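SPM 2107: Analysis of Team Play
Unit 5 handout. Half-court offense: possessions, spacing and shot value

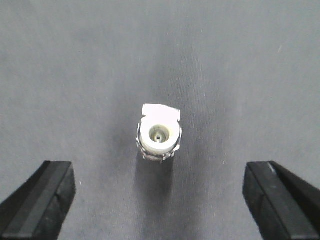 A possession begins when a team gains control of the ball and ends when it gives up control. An offensive rebound extends the possession and does not start a new one. This is the definition used in the Verlow charting sheets, and all work for this unit must follow it. On the tabletop court used in section, a single upright piece with a flat tab on top stands for the ball handler, and the tab gives the direction the player is facing. Facing direction is recorded at the catch only.

1. Counting possessions

When a full log is not available, possessions are estimated from the box score:

Possessions = FGA - OREB + TO + (0.44 x FTA)

The factor 0.44 adjusts for free throws that do not end a possession: the first of two, and the single shot after a made basket. It was fitted to professional play. For college games a slightly higher value is often used. In this course keep 0.44 unless the problem states otherwise.

Estimate both teams and take the mean. The two totals should be close, as possessions alternate. A large gap usually points to an error in the turnover column. Team turnovers (shot clock, five-second calls) are left out of individual lines and are the first thing to check.

2. Points per possession

Offensive efficiency is points divided by possessions, normally given per 100. Points per game mixes efficiency with pace and should not be used to compare teams.

Worked case. Kevness scores 72 points on 64 possessions. Gorkness scores 80 on 80. Kevness has 112.5 per 100 and Gorkness has 100.0. Gorkness has the higher score per game and the weaker offense.

3. Shot value

Expected value of a shot = probability of a make x points. A shooter who makes 40 percent of threes returns 1.20 points per attempt. To match this from two-point range, the same shooter needs 60 percent. Few players reach that mark outside the area close to the rim.

Effective field goal percentage puts this in one number:

eFG = (FGM + 0.5 x 3PM) / FGA

Note that eFG ignores free throws and turnovers. A drive that draws a foul does not appear in it at all unless the basket is made. For players who get to the line often, report true shooting as well.

4. Spacing

Spacing is the distance between offensive players, and more usefully the distance a help defender must cover to get back to a shooter. We measure the second. Take the position of the helper at the moment the drive passes the free throw line, and draw a straight line to the helper's assigned player. Lengths are recorded in feet.

Two points cause trouble each year. A player standing in the corner does not create space if the defense chooses not to guard that player. Also, spacing changes during the possession, so one reading at the start is of little use. Take at least two readings — one at the first pass into the front court and one at the drive.

The Đoàn chart (page 3 of the packet) plots helper distance against shot result. The trend is visible but the spread is wide, and the fit should not be used for single possessions.

5. Sample size

Shooting percentages settle slowly. With 40 attempts from three, a true 35 percent shooter can easily post 28 or 43. State the number of attempts beside every percentage. Work that leaves it out will lose marks.

Lineup data is worse, as minutes are shared with four teammates and the opposing five. Treat any lineup with fewer than 200 possessions as descriptive only.

Problems for section

a. From the Kevness box score, estimate possessions for both teams and give the mean.
b. Compute eFG and true shooting for each Gorkness starter. Which starter changes rank the most?
c. Chart the first ten half-court possessions of the assigned film with the Verlow sheet. Mark offensive rebounds with a plus sign in the same row.
d. Set out possession six on the tabletop court and record both spacing readings.

Written answers are limited to two pages. Reading for next unit: packet, transition defense, first half.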